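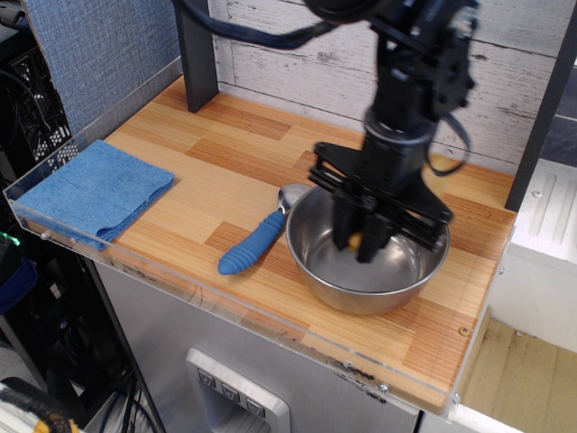
Frida Hjaltadóttir would rather have a robot that knows when it is out of its depth than one that keeps going regardless, and she told colleagues so when the Kinside results were passed round on 4/18/22.

The results give her a fair bit to be cheerful about. Kinside is a way of teaching a robot arm to work inside bowls and other deep dishes, where the sides get in the way and a shiny surface can muddle the cameras, and it comes from the Jedell laboratory, which has been plugging away at kitchen jobs for quite a while now. The arm learns from 200 demonstrations given by people, and then (this is the new part) it gives each planned movement a score for how sure it is before it sets off.

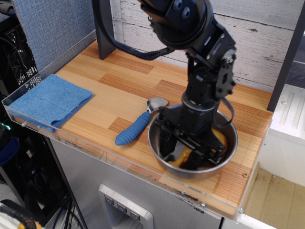 Rodrigo Echevarría, who leads the work, has always had a soft spot for the messy end of cooking, and he says that is where the old method came unstuck. Blocks and cups keep their shape, bless them, but a thick orange-brown mixture smeared up the inside of a steel bowl is another matter, and the gripper's fingers have to go right down into it. Over 613 trials the new method stopped and asked for help in 20 of them, and it had to be restarted by hand in only seven. The team would like to try it with a whisk next, and a fuller write-up is promised for February.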